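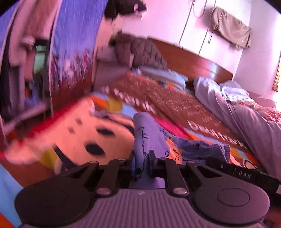
Why Do We Roll Clothes?

Cloth is made of threads, and threads bend easily. That is why a shirt can be folded flat or rolled up like a sleeping bag.

A fold makes one sharp bend. If the cloth stays pressed that way for a long time, the bend turns into a line called a crease. A roll bends the cloth gently all the way along, so there are fewer sharp lines.

Try it on your bed:

Lay a T-shirt flat on the blanket.
Smooth it with your hands.
Fold the sleeves in.
Start at the bottom and roll toward the neck.

Keep the roll snug. A loose one will open up again. Thick edges, called hems, make a bump, so go slowly there.

Printed cloth can be rolled too. Only part of the pattern will show on the outside.

Stand your rolls side by side in a drawer and you can see every one.

Words to know
Crease: a line left by a fold.
Hem: an edge turned over and sewn.

Written by Kumudini Paul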